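Tabletops of Drovville: A Gallery

Friday, February 28, 2020

Other towns have a cathedral. Drovville has tables, and over the past year I have leaned over 52 of them with a straight face. What follows is a small selection, chosen on no principle beyond stubbornness. I like a surface that has been lived on. I also like one that is pretending to be something grander, and the town is rich in both.

A word on method. I ask first, I don't move anything, and I don't wipe. If your table has crumbs, your table has crumbs.

The Green One

I had been promised marble and pictured the usual gray bank lobby stuff. Pale green was a surprise, and the orange and peach veins running across it on the diagonal were another. Somewhere between a pond and a melon sorbet, and I mean that as praise.

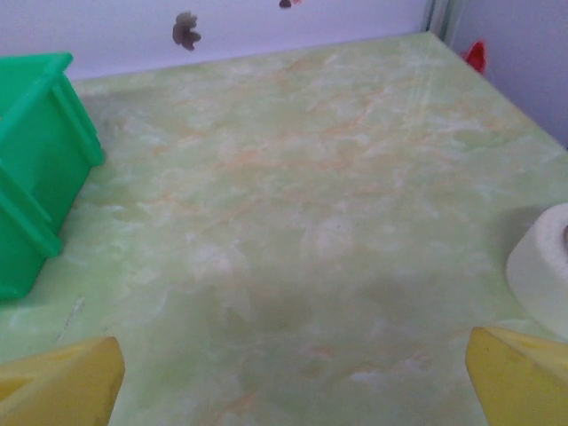

The cloudy part in the middle is my favorite. Down nearer the front it goes a bit olive, like soup on its second day. The emerald crate at the left has clearly decided that if the table is going to be green, somebody should do it properly.

The One at Nurkon

Nurkon sells plumbing parts, and its front counter has taken 20 years of elbows. There is a dip beside the register you could eat cereal out of. The man who served me offered to show me the newer counter in the back. I declined, and I think he was hurt.

The Steinarsdóttir Drop-Leaf

Bought at the Steinarsdóttir auction rooms in August, when it was too hot for anyone sensible to bid. It has two leaves, one of which drops whenever it likes. The varnish is the color of strong tea and the owners keep a folded bus schedule under the back leg. The schedule is out of date — so is the bus.

Ustwood, Picnic Area

Outdoor tables were not part of the plan, but the one by the gate at Ustwood has almost 1,000 initials carved in it and I have a weakness for reading matter. Several couples appear more than once, with different partners. Bring a cushion, and don't put your sandwich down on the end nearest the birds.

Still on my list are the card table over the bakery and a glass one I have been warned about. Offers of other tables are welcome, laminate included.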